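Re: [Draserley-list] sorting the little wire harnesses, and a question about the yellow trays
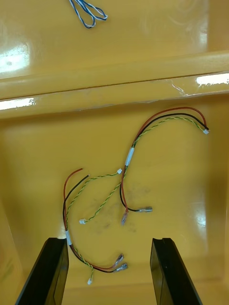 One of my yellow trays, with two red/black/green-and-yellow harnesses on the lower level and a blue-and-white twist up on the step.

Hello everybody,

Thursday evening seems to be when I finally catch up on this list, so please forgive me for coming in several messages deep. I've been enjoying the thread on storing small harnesses very much, and I wanted to answer the question about trays before it scrolled away.

An earlier message said:

> We have 186 of these short harnesses left over from the Morkia
> control boxes, all thrown together in one carton, and every time
> I pull one out I get four more along with it. Has anyone found
> a tray or bin that works for sorting? I tried the clear ones
> with lids and gave up because the spade terminals catch on each
> other and I end up bending the tabs. Also, do you sort by
> connector or by color? My bench is small, if that matters.

Oh, I do feel for you on that carton! Mine came to me in much the same state when I took over the spares for the old Plirisero panels, and I spent most of a winter with a cup of tea in one hand and a knot in the other.

On the trays first. I like a plain open one in a bright color, and yellow has been my favorite by a long way. Red, black, and green all stand out against it, and those silvery tabs are easy to find even with my eyes. The one drawback is the shine. With the ceiling lights on you get white streaks right across the plastic, and a white connector can more or less vanish into one of them. I turn the tray a little until the glare moves off, or I switch on the desk lamp and leave the big lights off altogether.

The other thing I'd look for is a tray with a step molded into it. I work on the lower floor and use the upper part for anything that doesn't belong with the batch, like that loop of blue-and-white twisted wire in my photo. It goes up on the step and stays there until I'm done, and then I find it a home. Before I did it this way I was forever picking up the same stray piece and wondering about it all over again.

As for sorting, I go by connector first, then by what's on the far end, and only then by color. I know there are people here who feel strongly the other way round! But two harnesses can have the same red and black leads and end in quite different things, so color on its own has fooled me more than once. I also check that the band of tape is still snug, and I look at each spade terminal to see that its sleeve is sitting properly over the crimp. Any with a bent tab go in a jar for later.

To keep them from tangling again, I lay each one out, fold it once at the tape, and slip it into a small paper envelope with the connector at the open end. The envelopes stand up in a shoebox, some 48 to a box, with a card between the types. It's slow going, but it takes up hardly any bench space, and you can do a handful while you're waiting for the kettle.

One question back to the list, if I may. Does anybody still have the wiring sheet for the Després adapter? I have the second page and would dearly love a copy of the first. I'm happy to pay the postage, or a scan would be fine too.

Warm wishes to you all, and good luck with that carton.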